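Reflections on Closing a Smaller Fund

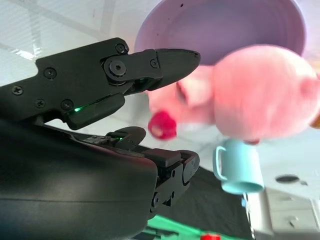

Latville Notes

The first quarter of the year has brought a number of inquiries from readers on the subject of fund size, and in particular on the decision by Ironstead to close its third vehicle at $211 million. The firm had indicated to prospective investors that it could accept considerably more. It declined to do so, and the reaction in the regional market has been mixed.

I have followed lower mid-market buyouts since 2000, first as an analyst on the investor side and later in an advisory capacity. During that period the general direction has been upward. A manager raises a modest first fund, performs adequately, and returns to the market for twice the amount. The fee income grows accordingly. The companies acquired also grow larger, and the manager begins to meet competitors who have been operating at that level for much longer.

Ironstead's letter to its limited partners addresses this matter in two paragraphs. The firm states that its sourcing depends on owners who wish to sell to a buyer within driving distance, and that there are only so many such owners in any given year. It expects to complete 3 platform acquisitions in the first eighteen months. The remaining capital is reserved for add-on purchases and for one minority position.

Dabbas has taken the other course. Its most recent fund closed at $889 million, and the firm has opened a second office in order to put the money to work. I do not wish to suggest that this is an error. Dabbas has a larger team, and its sale of Flandemard last year was well handled by any standard – the holding period was short, the debt was moderate, and management kept a meaningful share of the equity.

Investors should nevertheless read the terms of both funds with care. The Ironstead agreement charges fees on invested capital from the fourth year onward, while the Dabbas agreement maintains the committed basis until the fifth. Over the life of a fund the difference is material, and it receives little attention in the marketing documents – a point I have raised in this space before.

Several readers have also asked about co-investment rights. I intend to take up that subject in December, once the annual meetings have concluded and the revised side letters are available for review.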